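Chore automation

Chore automation is the business of getting machines to do the small jobs people do with their hands, at home or on a shop floor. I look after this entry on the Prondcombe wiki, and the question I get most is whether the machines can do it yet. Some of it, yes! A floor robot will vacuum, and a conveyor line will move the same carton all day long. Tidying a jewelry box is another matter.

What machines handle well

Repeated jobs with stiff parts are mostly solved. At Pronddale, where I worked the packing line, one arm put 445 lids on tubs every hour and hardly ever missed (the tubs were all alike and always in the same spot, mind you). Move a tub over by an inch and things got lively.

Soft and tangled things

Chains, cords, socks and bedding are still hard. They change shape when you touch them, and pulling on one end can make a knot worse.

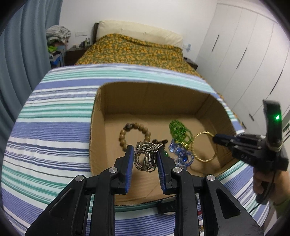 Dougal Sutherland
Contributing editor, home machines

Silver-gray chains in a heap, like the ones between those black fingers, give a machine very little to go on. Where does one necklace stop and the next start? I can't always tell either, and I've been untangling my wife's for 28 years. Beads are kinder, I think, and a hoop bangle is kinder still: it's one stiff shape with a big hole in the middle.

Much of the current work has people doing the chore with a gripper in hand, so a machine can learn from the recorded moves. Forsyth, a small lab I visited in December, had 40 chores on its list, and sorting necklaces sat near the bottom with "later" written next to it.

Machines on sale

The Dillov folding table does towels and pillowcases, 4 sizes in all, and I'm fond of it. It won't take a fitted sheet.

See also: Laundry folding; Bin picking; Gripper pads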